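Call for Participants: Background Cast and Viewer Panel for "Mathias," Season Two

Open to adults 18 and over. No acting experience needed.

If you watched the first season of "Mathias" all the way to that last shot of the ferry pulling out with the wrong brother on board, then you already know why we've had such a hard time keeping quiet these past few months. We're coming back! The scripts for the second season are finished (well, seven of the eight are, and the eighth is on its third ending), the Jevine stages are booked, and we are looking for people to join us, both in front of the camera and on our early viewer panel.

For those of you who are new to the show, "Mathias" is a family drama with a mystery folded into it. It follows the Ukach family, who run a failing radio station in a small harbor town, and the eldest son who comes home after eleven years and won't say where he's been. Season one was a slow build, and we were so grateful to everyone who stuck with it through the early episodes. Season two picks up on the morning after the ferry, and it is a much busier, noisier season, with a town election, a wedding and a very long night at the station. That means crowds, and crowds are where you come in.

What we're looking for

The first group is background cast. We need townspeople of every age from 18 up, every size and every look, and we mean that quite plainly. Our casting coordinator, Ffion Yorath, spent most of season one begging people not to get a haircut before they came in. If you have gray hair, leave it gray. If you have a beard you've been meaning to trim, please hold off until you've heard from us. The town is supposed to look like a place where people live and work, and the more you look like yourself, the happier Ffion will be.

We would especially love to hear from people who can do any of the following: ballroom dancing (for the wedding), playing a brass instrument reasonably well or cheerfully badly, handling a small boat, or reading the news aloud in a calm voice. That last one is for a scene in episode four that I'm not allowed to describe, though I will say Seren James wrote it in one sitting and our producer cried on the train reading it.

The second group is the viewer panel. This is a smaller and quieter job, and it suits people who can't be on their feet all day. Panel members watch rough versions of the episodes in our screening room at Plokex, which seats 90, and then talk with us about what they followed, what they didn't, and where they got bored. You don't need to know anything about television. In fact, we'd like a good half of the panel never to have seen season one at all, so if you've read this far with no idea who any of these people are, you are very welcome here.

What a day is like

Background days are long, and I'd rather tell you that now than have you find it out standing on a dock in the dark. Call time is usually 6:30 a.m. and you should keep your evening free. There is a lot of waiting. Bring a book, bring knitting, bring a friend if the friend has applied too. There's a warm holding area with chairs and a proper coffee urn, and you'll get breakfast and a hot lunch. Please tell us about allergies on your application, and tell us again when you check in.

Fletcher Rewi is our assistant director for crowd scenes and will be the person giving you instructions on the day. He is loud but very kind, and he'll repeat anything you didn't catch. The main thing he asks is that you do the same action each time we run the scene. If you crossed the street on the first take, cross it on all of them, at the same pace and with your bag on the same shoulder.

Panel sessions are much gentler. Each one runs three hours including a break, starting at 6 p.m., and we'd like you to commit to at least two of them. Gwilym Prosser, who created the show, sits at the back for most of these and doesn't introduce himself until the end, mainly so that everyone will feel free to be blunt.

Pay and practical matters

All background work is paid at a daily rate, with overtime, and the full rate sheet will be sent to you before you agree to anything. Panel members receive a flat fee for each session plus their parking or bus fare. We never charge anyone to apply or to be kept on our list, so if somebody asks you for money in our name, please let us know right away.

You'll be asked to sign a confidentiality form. Phones go into a numbered pouch when you arrive and come back to you at meal breaks and at the end of the day. You'll also need to be legally able to work in the United States and to bring identification on your first day.

Filming begins in May and continues through the summer. You don't have to be free for all of it, and even a single day is a help to us. The wedding sequence will need the biggest crowd, and those who come for it should be able to return for a second day in the same clothes.

How to apply

Send us an email through the casting page with your name, your age, a daytime phone number, which group you're interested in, and the weeks you expect to be free. Background applicants should add two recent snapshots, one of your face and one full length, taken in ordinary light with no filters. A phone picture against a plain wall is perfect. Panel applicants can skip the photos and write us a few lines about the last show you gave up on and why.

Su-chen Yau reads every single application. Last year we had up to 4,000 of them, so please be patient with her if the answer takes a few weeks. You'll hear from her either way. If you applied for season one and weren't placed, do try again, as we're casting a much wider range of people this time and she has kept her notes.

If you need step-free access, a sign language interpreter, or a seat kept near the door, put it in your email and we'll arrange it before you come. The stages and the screening room are both on the ground floor, and the number 92 bus stops right across from the gate.
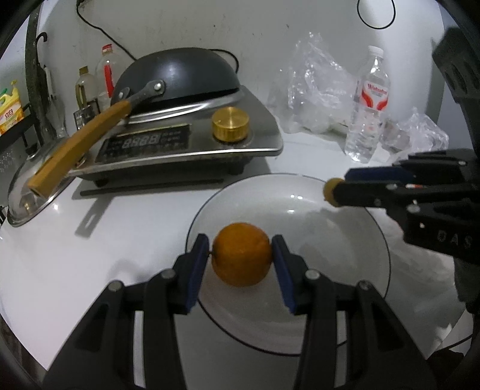 Questions that aren't covered here can go to Su-chen at the same casting page, with "Mathias question" in the subject line so that it doesn't get mixed in with the applications. She's at her desk until 4 p.m. most days and is happy to call you back if you'd prefer to talk it over.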